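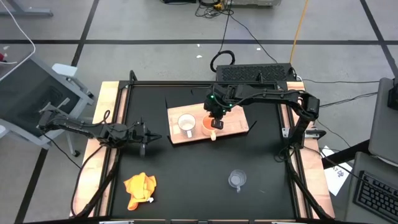
Mug Task: Setup and Recording Guide for the Brukby Student Team

Use this page when you have a bench slot for the mug task. It assumes you have done the arm safety session with Hélder Mendes. Slots are 180 minutes, and the Tuesday slot belongs to the first-year group.

Before you start

1. Clear anything from the last group off the tabletop.
2. Power up both arms and wait for them to reach the home pose.
3. Open and close each gripper 3 times from the laptop. If one sticks, stop and write it in the log.
4. Run the camera check. All views should be live before you touch any props.

Set the mugs on the wooden board with a gap between them. Vary the handle direction from run to run – last term we had far too many runs with the handles all facing one way.

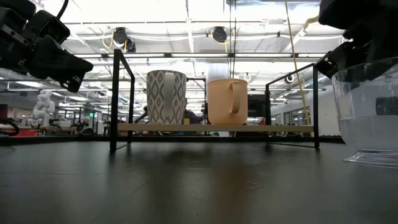

PROPS

The two mugs stand on the board across the wire rack. The clear bowl of water goes beside the rack, a little way from its feet. Fill it only partway and keep a towel within reach.

The clear suction cup is harder than it looks. Close the fingers on the rim slowly and check the wrist view before you lift – clear plastic is easy to lose against the dark table. Sofia Rebelo's notes in the team folder list the grip settings she uses.

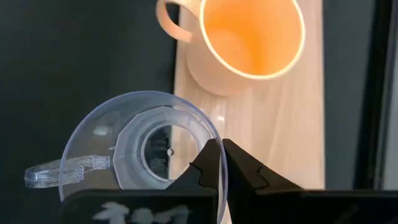 Saving your runs

Name each run with your initials and the run number. Delete nothing, including failed grasps. The team set stands at 2,211 runs, and 1,625 of those have been labeled. Send questions about labels to Wilma Farquharson.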